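Jelgate two-finger gripper, long-finger version

I've been selling the Jelgate for a while now, and it's still the one I reach for first when somebody wants to handle food packs and doesn't want to spend a fortune (or rewire half the bench!). It weighs 451 g, opens to 166 mm and bolts straight on with the usual screws. The black fingers come off separately, so you can swap them without touching the rest. 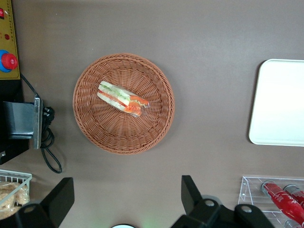

Film wrap is where cheap grippers let you down, and I tried the Jelgate against the Dindov on exactly that. The Dindov is quicker to close but it has one force setting, and it squashed more bread than I'd like. The Jelgate has 9, and I stay on the lowest two for anything soft. A clear-wrapped sandwich lying at a slant in a round wicker basket is a good test to copy at home – you've got a thick braided rim to clear on the way in, and the flat-tipped fingers need to come down in line with the pack. Cans are much easier, turn the force up a bit and off you go.

It talks to the Yeh controller out of the box. For the Prornow you'll need the adapter lead, sold separately, and please check your firmware first as the older ones don't see the force settings at all.

Spare finger pads come in bags of 40. Price and stock updated December 2020.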